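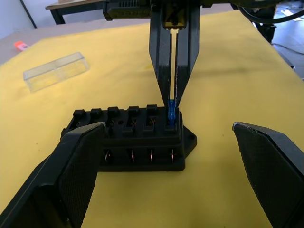

Slide 1: Blue fuse, far right slot, wrist view.

Hi everybody, I'm Afroza Barua, and I'm talking for the Sesgate student robotics club. (Wait for people to sit down. Don't start with the joke.)

So our project is called Hekanar, and the job is fuses. Little blade fuses, the kind you've got in your car! You pick one up, you line it up, you push it into the box. My little cousin can do it. Getting two robot arms to do it ate our whole spring.

Say the bit about the slot here. The fuse has to go in straight, and if it's tilted even a little the legs catch on the edge and you're pushing on plastic. Lorna Cruickshank wrote our first grip code and she had it squeezing way too hard, she'll tell you so herself (point at Lorna).

We logged 152 tries for the class report. I'll put the table up at the end, so please don't squint at my handwriting before then.

Slide 2: Two arms, one block

OK, now the part I love. Both arms come in over the yellow mat and meet in the middle, with the block held up between the fingers. You can see the green, red and blue in it, and the short wires sticking out. Keeping two arms from fighting over one small thing is hard! We spent four weeks just on timing: who closes first, who waits, who lets go.

(If somebody asks about the cables: yes, they get in the way, and yes, we plan the moves with the slack in mind.)
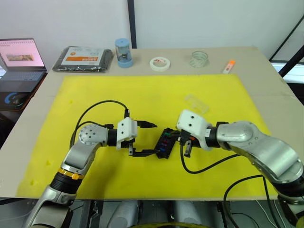

Slide 3: What's next

Thambiah round is in May and we get eight minutes at the table, setup included. I want to cut our approach move down, it's so slow. Lorna wants to redo the finger pads first. We're still arguing.

Thank the Flakcombe lab for the bench time. Then questions, and leave slide 3 up while people talk.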